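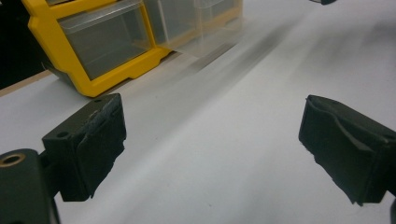
Emell Hand Gripper, fingers open, with the standard foam pads and a yellow drawer organizer on the bench behind.

Emell Hand Gripper with Two-Finger Kit
From the Estrella bench tools range

If you have ever tried to teach a robot to tidy up a workbench, you will know how long it takes to drive the arm through every little move from a keyboard. The Emell lets you pick the tool up in your own hand and just do the job the way you would normally do it, squeezing the fingers shut around whatever you need to move, while the camera on top records the whole thing from the gripper's point of view. We have been making them in our shop in Galldale for a good while now, and we're still very fond of them!

The fingers are plain dark plastic with a matte finish, so they don't throw bright reflections back into the camera. They open nice and wide, and they're happiest with the small stuff most of us have lying around: screw boxes, tape rolls, marker pens, the pull lip on a little parts drawer. (Drawers are a favorite of ours. They look easy and they really aren't, and you learn a lot about your setup in the first afternoon.)

About the foam pads

Each finger carries a black foam pad on its gripping face. The foam is soft on purpose. It gives a little around odd shapes and saves you from having to squeeze very hard, and the price of that softness is that it wears. Edges fray and bits pull away, and a pad can look pretty ragged and still hold perfectly well, so please don't throw one out on looks alone. Change it when things start to slip, or when bare plastic shows through where the two fingers meet. Peel off the old pad, wipe the plastic down with a dry cloth, and press the new one on from the middle outward. If it wants to fold over at a corner, lift it and try again before the glue takes hold.

What comes in the box

Gripper body with brass threaded insert for accessories
Left and right fingers, pads fitted
4 spare foam pads
Camera bracket and screws
Hex key
Printed setup sheet

The camera itself is sold separately, and so is the Meneck wrist strap, which I would really recommend if you plan on long sessions. The body isn't heavy, but your forearm will have opinions by the end of the day.

Price and shipping

The full kit is $194. A bag of replacement pads is $17, and a pair of bare fingers is $19 if you've dropped yours on a concrete floor like I have. Orders leave Galldale by regular parcel post, and we'll send you a note with the tracking number once yours is on its way.

A longer finger for deep bins is in the works and we hope to have it on this page in April. It will fit the same body, so there's no need to hold off on ordering if you want to get started now.

Questions about fit, or about which camera to pair it with, can go straight to me through the contact form. I do read them all, though I'm slow when the shop is busy.

Esko Kemppainen
Page updated 1/17/23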